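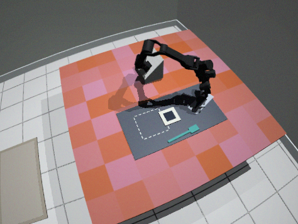

Kit packers at Prilta move to simulator work ahead of robot start

Prilta, a contract packing company in Ninditz, will put two robot arms on its kitting line in July and is retraining the people who now fill the kits by hand.

The company packs small household and craft sets for other firms. Its kitting room employs 32 people over two shifts, and each shift turns out 800 kits. Until this year, all of the laying out was done by hand at long benches, with each packer picking loose items from bins and setting them in order before they went into a box.

The arms are not on the floor yet. For now the work goes on in a computer simulation set up by Joneck, the firm supplying the system. It has a single black arm mounted on a checkered table, with a dark gray mat in front of it. Items such as a square frame with a thick off-white border and a teal hand tool lie on or near the mat, and packers try out different positions for them before a layout is passed for use.

Yeison Betancur, who runs the kitting room, said the packers were brought in early after a first round of layouts had to be thrown out.

"The first layouts were drawn up by people who had never packed a kit," he said. "They put the long items where your hand would be coming back across. Our people saw it in a minute. The arm has the same trouble with its wrist."

Packers now take turns at four workstations in what used to be the sample room. They start a run, watch the arm go through it and write down where it stopped, dropped an item or knocked into something. They can move the items and run it again. Joneck's staff read the notes at the end of the shift and change the settings overnight.

The room has logged 3,000 runs so far, according to Betancur. Most were short, and many were stopped by the packer before the end.

A second view, from close to the gripper, can be opened next to the wide one. Packers asked for it after complaining that the arm hid the items at the moment they most needed to see them. It is rougher to look at and takes some getting used to. Large parts of it are often filled by whatever is nearest, but it gives a better idea of how close a finger is to the thing beside it.
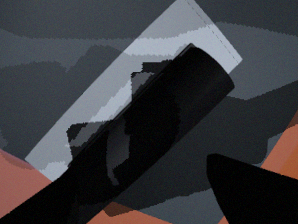

Close view in the simulator, with a gripper finger at lower right and a long black cylinder across a pale gray panel.

Raed Najjar has packed kits at Prilta for most of his working life and now spends two hours of each shift at a workstation. He said the job is easier on his shoulders and harder on his eyes.

"On the bench I could go all morning and think about something else," he said. "With this you have to watch. If you look away, you miss the bit where it went wrong, and then you have to run it again."

Najjar said he would like the time at the screen to be split up more. Under the present rota, the two hours are worked in one block. Betancur said the rota would change before the arms arrive, with one-hour turns and a break between them.

Pay has been the main point of discussion in the room. Simulator work is paid at the bench rate during the trial. Staff have asked for a higher grade for anyone who signs off a layout, arguing that a mistake at that stage carries through to every kit packed from it. Management has agreed to a new grade for sign-off work from the day the arms start, but has not said how many posts there will be.

Prilta has told staff that there will be no layoffs in the kitting room this year. The company has given no promise beyond that. Posts left empty when people retire or move on may not be filled, and temporary hiring for the busy season is expected to be smaller than usual.

When the arms go in, each will take over one bench on the day shift. The night shift will stay fully manual at first. Soft goods, glass and anything with loose thread will still be packed by hand on both shifts, as will the final check, the printed leaflet and the closing of the box.

Packers on the two robot benches will load the items, clear stoppages and pull any kit that does not match its layout sheet. Each of those benches will have one person assigned to it. The hand benches have three. The other packers will move to the soft goods line, where Prilta says it has been turning down orders for lack of hands.

Henao, a customer that has its craft sets packed in Ninditz, has agreed to let its smallest set go first. Its buyers will check the first pallets from the robot benches before the rest are shipped.

Training at the workstations is open to everyone in the kitting room, and the sign-up sheet is outside the shift office. Sessions run at 7 a.m. and 3 p.m., in paid time. Staff who prefer to stay on hand packing can do so, Betancur said, although they may be asked to change benches.

The company will hold a meeting for both shifts in the canteen before the arms are installed. The new rota and the rules for the sign-off grade will be handed out there.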